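Moving everything to a new laptop (and the folder that would not copy)

So I finally replaced the old laptop. It had reached the point where opening a browser tab gave me enough time to go put the kettle on, and the hinge had been making a noise since spring that I'd been pretending not to hear. The new one arrived on a Wednesday and I told myself I'd have everything moved over by bedtime. Ha!

I wanted to write this down while it's fresh, partly for anybody stuck in the same place, mostly for me, next time.

First thing I did was look at how much stuff I had. Right-click on your user folder in File Explorer, choose Properties, and wait. Mine came to 198 GB, and I would have guessed half that. A big chunk of it was the Downloads folder, which I don't think I'd cleaned out once in the life of that machine. Installers for programs I don't use anymore, the same PDF saved over and over with little numbers in brackets after it, a zip of a font I never unpacked. I deleted a lot and felt very virtuous.

My plan was to use an external drive. I have an old Strebel one that I mostly keep photos on, and it had the room, so I plugged it in and dragged my whole Documents folder across in one go. Do not do this, or at least don't do it and then walk away. I came back from dinner to a little window saying a file name was too long, and it had been sitting there waiting for me to click Skip the entire time. I clicked Skip. Then it found another one. You get the idea.

What worked much better was Robocopy, which is already built into Windows, so there's nothing to download. You type "cmd" in the Start menu, open Command Prompt, and enter something like this (with your own folder names, obviously):

robocopy "C:\Users\me\Documents" "E:\Backup\Documents" /E /R:3 /W:5 /LOG:E:\copylog.txt

The /E part means it takes all the subfolders, including empty ones. The /R:3 tells it to retry a stuck file 3 times and then move along, and /W:5 is how many seconds it waits in between. If you leave those out, it'll keep retrying one locked file more or less forever. The log is a plain text file you can open afterward and search for the word ERROR. I know black windows with white text put people off, and they put me off too, but it's one line and it got through those long file names without a peep.

One warning: there's a /MIR option you'll see in a lot of guides. It makes the destination match the source exactly, and that includes deleting things at the destination that aren't in the source. If you get the two folders the wrong way around, you will have a very bad evening. I stuck with /E.
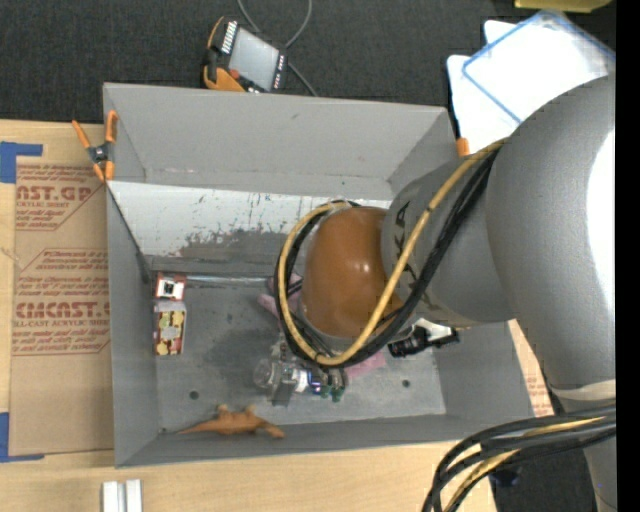 Photo: Zenum Media Library

Next up, the folder that would not copy. It was called Vomport, and it's where I keep my recipe database (I named it years ago after the little program I made it in, long story). Every single file in there came back with "Access is denied." I was logged in as an administrator! It's my folder! I tried from the old laptop, I tried from the drive, I tried renaming it, and I even tried the classic move of restarting and glaring at it.

The answer was ownership. The files had come from an even older computer, and Windows still thought they belonged to an account that doesn't exist anymore. To fix it, right-click the folder, go to Properties, then the Security tab, then Advanced. At the top there's a line that says Owner with a Change link beside it. Click that, type your own user name, hit Check Names, and press OK. Then tick the box for "Replace owner on subcontainers and objects" and apply. After that I closed all the windows, opened the Security tab again and gave myself Full control. It copied on the next try.

Only do that on your own folders, please. Don't go taking ownership of things inside the Windows folder.

The log at the end listed 27 errors, and when I went through them, 24 were temporary files I didn't need anyway. The other ones were documents I'd left open in my word processor like a genius. I closed them, ran the same command again, and it skipped everything that was already there and only picked up what was missing. That might be my favorite thing about it.

Programs were a different story, as you can't just copy those over. I wrote a list on paper of what I really use and installed each one fresh. Most were painless. Grurex, my note-taking app, made me deactivate the license on the old machine before it would run on the new one, so I had to charge the old laptop back up and sit through its startup one more time. If you have any paid software, go sign out of it BEFORE you pack the old computer away.

Browser bookmarks came across by themselves once I signed in. Printer took two tries. The scanner still isn't talking to me, and I'm leaving that for the weekend.

I'm keeping the old laptop in the closet until October, untouched, in case I remember something I forgot. If you know a good way to wipe a drive before recycling it, leave me a comment, I've read so many different opinions on that one and I'd love to hear what you did!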